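September 23, 2026 – bin picking, perception and grasp planning

Continuing from where I gave up last night. The planner still believes that touching blocks are one block, and it is very confident about it. Two greens with their ends together come back from segmentation as a single object with a bend in it, and the grasp sampler, which is polite and never questions its inputs, proposes closing the fingers at the elbow. Score 0.93. I have met people like this.

Before touching anything I went back through the August logs to see how often it happens. I had been telling Feven it was a rare case. Out of 417 logged pick attempts, 52 have at least one merged mask in the candidate list. I have stopped telling Feven it is a rare case.

What I was running until this morning: color threshold, depth edges, connected components, fit a box to each component, sample grasps across the short side. Color does fine between red and green. It is no help at all between green and green, which in hindsight I could have worked out without a robot. Depth edges were supposed to cover that, but when two blocks lie at the same height with their ends together there's no step to find, only a thin shadow, and my smoothing filter eats thin shadows for breakfast. I added the smoothing filter in August to fix a different problem. See the entry where I describe it as "harmless."

First change: turned the smoothing kernel down. Merged masks dropped, and in exchange the bin floor came alive. Every bright reflection on the scuffed metal turned into a hole in the depth map with a crisp edge around it, and the box fitter tried to put a block in each one. The detector reported objects all over the floor. Put the kernel back.

Second change: box prior. We know what a block looks like. They are all narrow and rectangular and nobody is going to sneak a pear in there. So if a component's fitted box is too wide for one block, try explaining it with two, and keep the two-box version if the leftover pixels go down by enough. "Enough" is a parameter now. It's called split_gain, and it joins the family of parameters I will be asked about by someone in a year and will not be able to defend.

Layout I used for most of the morning, three and three in the front bin: 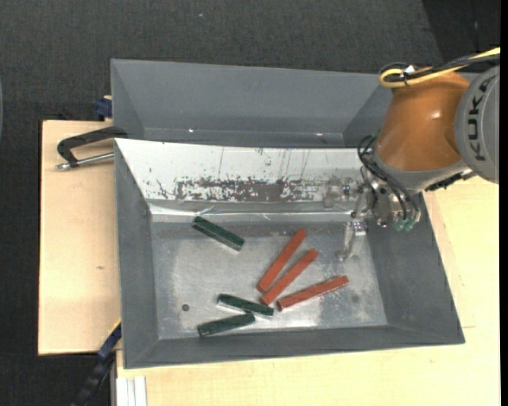

Test layout C. Lower two greens are the troublemakers. Reds bunched on the gripper side.

With the box prior on, the sideways V at the bottom comes apart into two blocks, as it should. The upper green never had a problem, being off by itself near the far wall. The reds are more interesting. The left and middle ones lie side by side at nearly the same angle, and for those two the splitter has a second answer it likes almost as much, where it cuts the pair across the middle and hands me two short fat blocks. There are no short fat blocks. I added a check on aspect ratio and felt briefly like a scientist.

The white sheet on the far wall is a separate grievance. It is glossy, and the worn patch of dark speckles along the lower part gives the edge detector plenty to chew on. With color masking in front it mostly stays out of the results, but the depth there is noisy enough that the collision checker thinks the wall moves in and out from one cycle to the next. Planned paths to the upper green get rejected on one cycle and accepted on the next with nothing different in the bin. For now I've replaced the measured walls with planes taken from the bin model. The measured walls are more honest and less useful.

Same with the round marks on the bottom. The dark hole left of the lower greens got picked up as an obstacle on several cycles. A hole. The checker inflates any missing depth into a keep-out column, and I remember writing that and being pleased about how cautious it was. Missing depth below the floor plane is now ignored.

Ebise came by to look at the motion side and asked why the approach vector was always straight down. Because that was the default in the Skokier planner when we wired it in, and I assumed someone had picked it on purpose. She asked who. We looked at the commit. It was me.

Her suggestion is to let the approach tilt within a small cone and let the planner choose, with a cost on getting the hoses near the walls. Tried it offline against saved scenes. Tilt limit of 30 degrees is too generous, the arm starts offering postures that I would describe as yoga. Halved it and the proposals look sane. More reachable grasps near the steep left wall, which was the weak spot. The right wall slants out more and never gave us much trouble. Not running tilted approaches on the real arm until the hose model in the collision scene is something better than one fat cylinder.

Timing, since I will be asked: full cycle from image to ranked grasp list is 262 ms with the box prior on. The splitter is the biggest slice of that. It tries every cut angle like someone looking for their keys, and most of them could be skipped by starting from the long edges we already have. Easy win, for tomorrow-me, whom I do not envy.

Logging. The Brodasix recorder writes the mask before the split and the grasp after it, so replaying a scene shows a grasp floating over a bent object that no longer exists. I lost most of an hour to this, convinced the splitter was being ignored. It was working. The viewer was showing me the past. Recorder now saves both masks with a stage tag. Old logs will show "stage: unknown," and that's as much archaeology as I am willing to do.

Also renamed the config key "new_segmenter" to "segmenter_v2." There was already a "segmenter_new." Deleted that one after checking that nothing used it. One thing used it. Put it back with a comment.

Open:
– split_gain set by eye on layout C. Needs a sweep over the saved August scenes before anyone else pulls this branch.
– Three touching blocks. The splitter only knows about two. Haven't looked at what it does with three and would like one more calm evening first.
– Wall planes assume the bin stays where the clamps hold it. If someone bumps it, the planner will be wrong with total serenity. Add a startup check of the rim against the model.
– Hose model (Ebise has a sketch, four short capsules in a chain).
– Feven wants layouts with blocks leaning on the near wall. Fair. That wall is a dark band to the camera and I have been avoiding it.

Branch is pushed as box-prior, not merged. Please don't run it on the Flovell cell, the floor plane is hardcoded for this bin and I haven't moved it to config yet.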